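Leidy Palomino
I have been packing up my mother's dishes since lunch and I have opinions about paper.

Leidy Palomino
Opinion one. Newspaper is for people who enjoy washing every plate twice. The ink comes off on the plate, then on your hands, then on your forehead, and then you answer the door to the neighbor like that.

Leidy Palomino
Opinion two. Bubble wrap is fine if you have the money and don't mind a cousin sitting on it. We have one roll. It is reserved for the soup tureen, a thing in which soup has never once been served.

Leidy Palomino
Which leaves brown paper. Plain tan packing paper, the kind that comes folded in a flat bundle and then takes over the house. I bought a bundle from Punda because it was the cheapest, and I would like to report that it is paper.

Leidy Palomino
The bundle cost me 20 dollars. The tureen cost my mother less than that in July at somebody's yard sale, and she will tell you so while you are wrapping it.

Leidy Palomino
Method, for those who asked (one person asked): plate in the middle of the sheet, fold two corners in, next plate on top, fold the other two corners in, keep going until it feels like a brick. Stand the brick on its edge in the box. On its edge! My brother lays them flat and then acts surprised.

Leidy Palomino
Cups get one ball of paper inside and one sheet around. The ball should be a real ball. Crumple it, open it up, crumple it again. New paper is stiff and full of itself and needs to be crumpled twice before it does any cushioning.

Leidy Palomino
I have now spent more time thinking about crumpled paper than about most of my relationships.
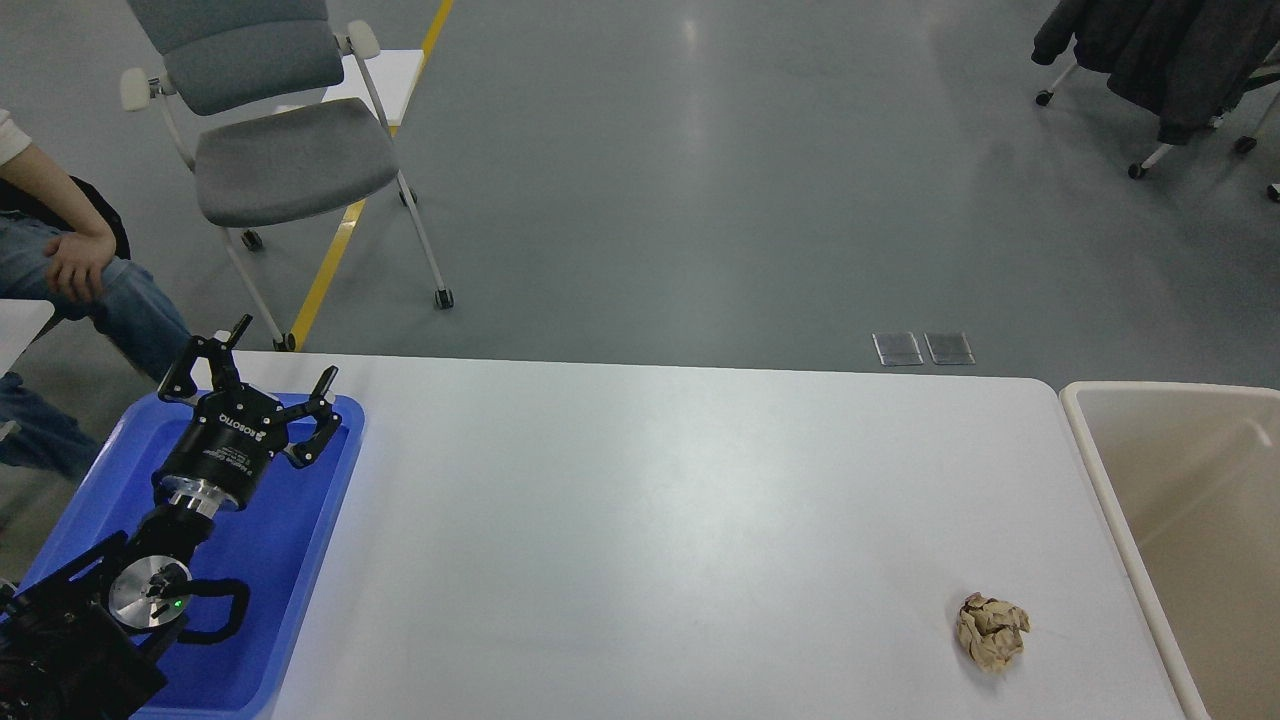
Leidy Palomino
Anyway, the bin. You want something big and open right next to where you're working, with nothing in it when you start. A trash bag slumps over the minute you look away. A box gets mistaken for a packing box, and then your used tape moves to the new apartment with you and has its own shelf.

Leidy Palomino
The trouble with having a bin right beside the table is that you start throwing things at it. I'm three for eleven this afternoon. My brother says he's doing better, but he has been shooting from a chair, which I consider a separate sport.

Leidy Palomino
Every miss stays where it lands until somebody gets sick of looking at it. That somebody has the same haircut as me.

Leidy Palomino
Also: clear the table completely before you begin. I mean the keys, the mail, the mug you were drinking from. I wrapped my own coffee mug last time. It was in a box marked LAMP STUFF and I drank out of a measuring cup for a week.

Leidy Palomino
Mujić, whose truck we're borrowing, texted to ask how many boxes. I said not many. He wrote back "define" and I have decided to be bad at texting until tomorrow.

Leidy Palomino
Update on the tape. The Fusent dispenser has a little plastic flap that is supposed to hold the end of the tape up so you can grab it. The end of the tape is back on the roll. I've been picking at it with a fingernail like a raccoon.

Leidy Palomino
My mother came in, looked at the boxes, and asked where the good platter was. It's in a box. Which box? One of the boxes, Mami. She is now opening the boxes.

Leidy Palomino
The platter was in the first one I packed, under everything, in four sheets of paper. She looked at it, said "good," and handed it back to me to wrap again.

Leidy Palomino
A few of you want to know if you can reuse the paper. Yes, and you should. Flatten the sheets that aren't torn and put them in the bottom of the next box. The truly mangled ones can go in the gaps at the top, where nobody will judge them.

Leidy Palomino
Somebody else recommended the Jesorine dish dividers, the cardboard kind with the slots. I looked. They're made for plates that are all the same size. My mother has been collecting plates since before I was born and I don't think she has ever bought two from the same place.

Leidy Palomino
Dinner was rice eaten out of a mixing bowl, because guess what's in the boxes.

Leidy Palomino
Things still not packed at 9 p.m.: the blender, the good scissors (missing), the other scissors (sticky), a drawer of rubber bands, and one gravy boat that my mother and I are not discussing.

Leidy Palomino
Found the scissors. They were under the paper. Everything is under the paper.

Leidy Palomino
Going to bed. If you're coming to help in the morning, bring your own mug, and if you're going to shoot at the bin, pick up your misses.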